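Our job went from packing boxes to doing demos with hand grippers – what should I expect?

Posted in Work and Jobs > Warehouse and Packing

Kulap Noiphan

Hi all, long post, sorry. I've been at Plemness for going on four years, mostly returns and small-item sorting. You open whatever came back, figure out what it is, fold it or wipe it or bag it, and put it where it belongs. I'm fast and I like it, which I know sounds weird, but you get into a rhythm and your hands just go.

In October they told us the soft goods line is getting two robot arms from Alard, and that before the arms show up, some of us would be "demonstrating" the work. What that means is you hold a gripper in each hand and do the same picking and placing you'd normally do with your fingers, over and over, and the recordings go to teach the arms. My shift lead asked if I wanted in and I said yes because it's sitting down and it's a little more per hour.

So here's where I am. My target is 76 recordings a shift. My wrists are sore in a totally new place (thumb side, both hands). The stuff that used to take me one second now takes forever, especially anything soft. Tissues are the worst! And my friends who stayed on the line have gotten a bit chilly with me, like I'm helping the company get rid of them. One of them asked me straight out what happens to her job and I had no answer, because I never asked.

What I want to know from people who've been through this: does the demo work last, or is it a few months and bye? Do the people doing it get first pick of whatever comes next? And is there any trick to the wrists?

We're allowed to do part of it at home with everyday stuff, so I've put a couple of pictures at the bottom.

Ronaldo Dela Peña

Went through pretty much this at Rojanasak, on the kitting side, so I'll tell you how it went for me and you can take what's useful.

The demo work lasted 8 months. It was supposed to be shorter, but they kept adding items. Every time a supplier changed the packaging we had to go back and do another batch, and plastic bags had to be done again and again because no two of them lie the same way. After that it dropped off pretty quickly. Two of us stayed on to record new items when they came in, and the rest went back to the floor.

The floor was different by then, though. The arms took the dull middle part, the boxes and the anything-with-corners. What was left for people was the problem pile: torn bags, things stuck together, items with no label. I'll be straight with you, some folks hated that. When every single thing that reaches you is a problem, you never get those easy twenty minutes where your brain can drift off. The rate sheet was still the old one, too, and we had to fight to get it changed. We had 213 people on days when I started and 204 a year later. Those nine left and weren't replaced, and I still count that as jobs gone, whatever the company calls it.

On your friend, I'd just tell her you don't know and that you're going to ask. Then ask, in writing, what happens to hours on the line once the arms are running, and show her the reply. Things got better between me and my old crew once I started passing along what I heard upstairs.

For the wrists: lower your chair or raise the table until your forearms are level. Swap sides for the lead hand every ten or fifteen minutes. Don't squeeze at the end of the close, let the pads do the holding. And if it's still sore in the morning, report it that day – I waited three weeks and then had to argue over whether it came from work.

Soft stuff does get easier. Go in slower and grab more of it than you think you need.

pudgate_nights

we have this at Pudgate, its fine. ask about the pay rate going back down after, ours did and people were mad. also 76 is high if its all soft items, ours was lower on days with cloth. get them to split the target

Kulap Noiphan

Thank you both, this helps a lot. I asked about splitting the target and my lead said she'd "look into it" so we'll see. I also wrote the email about hours on the line, very short, and copied my friend on it (with her okay). No reply yet. Raising the table made a difference the first day, and I'm trying the slow approach with the tissues.

I'm still torn about it, if you want to know. Some shifts I feel like I'm teaching somebody my trade and kind of proud of it, and some shifts I go home and think, well, what did I do that for. Pictures, like I promised:

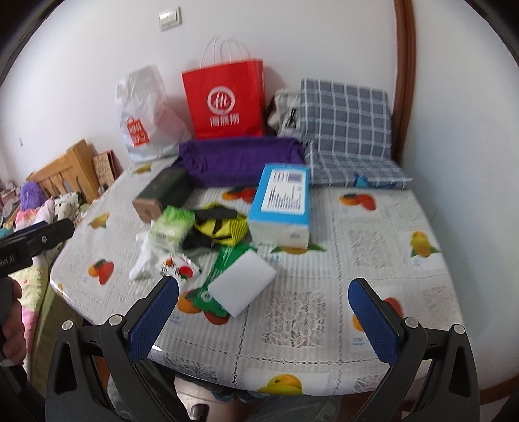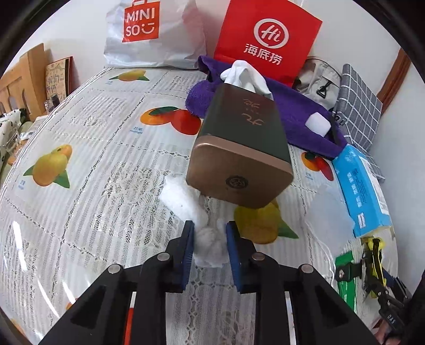 My practice table with the fruit tablecloth and the blue-padded grippers. The tissue box is the one in the second picture.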